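Ticket 300 — Clinel student gripper project
Component: fingers, ribbed, rev 3
Opened by: Inna Kovalchuk
Opened: 18/03/2019
Status: open, waiting on parts

Fault: rectangular objects rotate in the jaws during lift. Soft and round objects hold. Seen on both finger sets printed since November, so a single bad print is ruled out.

Steps so far:
Mounting screws on both plates retightened. No change.
Finger tips cleaned with alcohol wipe. No change.
Trigger travel checked against the Imier drawing. Within tolerance.
Fingers swapped left to right. Rotation direction stays the same — fault is not in the finger itself.

Next test was the grey power-socket block, held upright between the purple fingers over the white table. It has flat sides and is stiff enough that any slip comes from the grip.
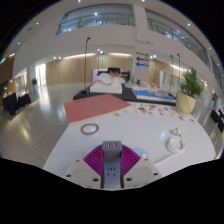 Does the fault depend on how fast the jaws are closed?
Closing speed makes no difference. The block rotates after slow and fast closes alike, in 18 of 21 lifts.

Update, Ivanyshyn: measured jaw alignment with the fingers off. Right plate sits out of parallel with the left by up to 3 degrees when loaded. Suspect the pivot bushing. The Prostel kit ships with a plain plastic one and ours has been through two terms of club use.

Action: replace both bushings, repeat the same lifts with the same block, log the result under this ticket. Do not shim the plates in the meantime, it hides the play and spoils the comparison. Rev 4 finger print is on hold until then.

Bushings ordered — I.K.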